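Search the forums
Advanced search
Planning and Control > Bimanual > Software
14 replies | 2,644 views | 3 shares

Reach timeouts on small dark parts, two-arm cell

kestrel_dyn
Posted 3/6/20
Running the Presholm planner on two arms with a shared tabletop. Task is key fobs into a bowl. Left arm is fine. Right arm times out on about 20 percent of grasp requests, always with "no collision-free goal". Planner budget is 80 ms. Raising it to 151 ms changed nothing. Seeds are logged and the failures repeat.

mbrandt_ik
If more time doesn't help, it's not a search problem. Your goal set is empty before the planner starts. Dump the IK solutions before and after the collision filter.

tolvane
Disagree, at least in part. Presholm samples goals lazily, so a short budget can look like an empty set. Did you change the goal sampling limit too, or only the total time?

kestrel_dyn
Only the total. Changed the limit now, same failures. Filter dump: IK returns solutions, the collision check rejects all of them. Contact pair is right gripper against "object_cluster".

mbrandt_ik
There it is. Your segmentation is merging neighbors and the planner gets one convex hull. Any grasp on a member of the hull starts in collision with the hull.

Sofia Amaral
I maintain the Cludis segmentation node. Merging is expected with default settings when black parts touch or overlap, as depth is poor on dark plastic and the boundary is weak. Set the merge threshold lower and turn on per-instance hulls. Also check that the target is removed from the collision world before the goal check. In the May release that step was moved, and old launch files skip it without a warning.

tolvane
Per-instance hulls will cost him update rate. I would keep the merged hull for transit and only disable the pair on final approach.

mbrandt_ik
Disabling the pair means the fingers can plow through the neighbors. Fine for foam blocks, not for parts you want left where they are.

kestrel_dyn
Launch file was old, so the target was never removed. Fixed that. Isolated fobs now plan. The overlapping ones still fail, and they are the ones that matter. Current layout for reference, both arms live: 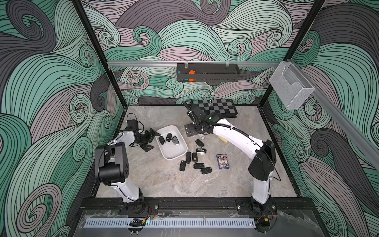

With per-instance hulls on, the update rate drops but stays above what the controller needs. Remaining rejects are all finger against neighbor, and those I believe. I'm going to try a push primitive before the grasp instead of loosening the check.

tolvane
Pushing dark parts you can't segment well means you lose track of them during the push. I'd still try the approach exception first, with a force limit.

Sofia Amaral
Re-segment after the push and don't carry the old instance IDs over. Cludis will try to match them by default. Set the match window to zero for that one call.

kestrel_dyn
Will do. Posting the config diff once the push primitive is in.

Tagged: grasp planning, collision world, segmentation, dual arm
Share (3) | Comments (14)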